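Leave the Board Alone

By Anikó Fülöp

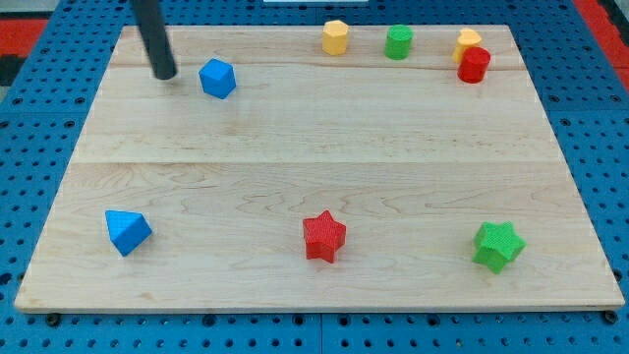

Most of the trouble we get with our small pick-and-place cell comes from people improving it. I have looked after the cell at Sillside since June, and I think the work surface should be treated as part of the machine, with the same rules about who may touch it and what gets written down afterward.

People accept this for the arm. Nobody loosens a joint cover on the way to lunch. But the board the pieces sit on looks like furniture, so it gets treated like furniture. It gets wiped with whatever is in the spray bottle. It gets unbolted and put back one hole over on the grid, and the person who did it thinks it went back where it was.

One hole over is enough. On a Tuesday we lost most of a morning to a tool that kept coming down beside the cylinders. Mohammed-Awal Fiadzo checked the tool offset, then the camera calibration, then the cables. I reloaded the last good program. The board had been taken off the night before to get at a screw that had dropped under it. It took 2 minutes to move it back and 21 test picks to be satisfied.

The answer I usually hear is that the vision system should handle it. Tanetti, who sold us the software, says so too. It does handle a lot. It will find a star or a cube wherever you drop it on the wood. What it can't do is know that the height has changed when someone tightens one corner more than the others, or that a freshly oiled board now throws back a glare it didn't have last week. You can tune around those things, and then you have a cell tuned to a mistake.

I would also stop swapping the pieces so freely. Our shapes get mixed in with the spare set, and the spare set has been handled more. Worn edges grip differently. If a piece is replaced, write down which one. We run 3000 cycles between full checks, and in my view the board and the pieces should be looked at every 700, with a straightedge and a clean dry cloth. That is a short job.

Tóth, who runs the next shift, thinks this is too much paperwork for a plank. He would rather re-teach the positions whenever something drifts. I understand the appeal, and re-teaching is quick. But after five or six rounds of it there is no original setup left to return to, and every new fault has to be argued from scratch.

What I am asking for is small. Paint marks on the grid at the board's corners. One torque setting for all the fasteners. A page in the Tinier logbook for the surface, next to the page for the arm, signed by whoever had it off.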